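Progress report on the handling rules work package
Reporting period ending 2024-12-27
Submitted by Lolbridge to the Grako program office

1. Purpose of the work package
The work package supports the adoption of written rules for hand-held gripper tools used in the collection of household manipulation data. The rules are intended for all sites under the Grako agreement and will be annexed to the operating manual once approved. The present report covers drafting, site trials and open points. Expenditure is reported separately.

2. Status of the draft rules
Draft 3 was circulated to the Drondholm and Maillard sites during the period. Compared with the previous draft, the section on operator training was shortened, and the section on food and tableware was rewritten in full. The principal provisions of the new section are as follows.

Plates are to be gripped at the rim and closed on slowly. Operators stop closing when the plate no longer shifts between the fingers.
Food used in a task is recorded by type on the session sheet and discarded at the end of the session. It is not to be served or eaten.
Gripper fingers are wiped before the first take and after any contact with food. A tool with residue on the fingers is not passed to another operator.
Persons other than the operator remain outside the reach of the tool while it is in motion. Bags and personal items should be kept off work surfaces.

3. Site trials
Both sites worked under the draft for the full period. Drondholm completed 200 sessions and Maillard completed 36, the lower figure reflecting the later start at that site. Session sheets were returned for all of them. The most frequent omission was the wipe entry, which was left blank on around 2 sheets in every batch reviewed at Drondholm. The form has been changed so that the entry appears next to the operator's initials.

Tasks with a plate and cut fruit were given particular attention, as they bring the gripping provisions and the food provisions into play together. The draft treats a plate with food on it as a single load and asks operators to plan the full movement before closing the fingers. 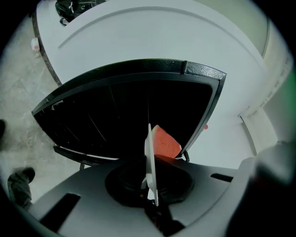
Lyle Escobedo objected to the wording on this point, stating that "a single load" suggests the food is held as securely as the plate, and asked that the rule address the two separately. In his view an operator should also be told what to do when food slides: stop, lower the plate to the nearest clear surface, and mark the take as interrupted. The drafting group accepts the second proposal. The first remains under discussion with both sites.

4. Open points and next period
The definition of an interrupted take has to be aligned with the labels already used at Maillard. Draft 4 is scheduled for circulation in February, together with the revised session sheet. Approval of the food and tableware section will be requested from the program office at that time. No change to the agreed budget is requested.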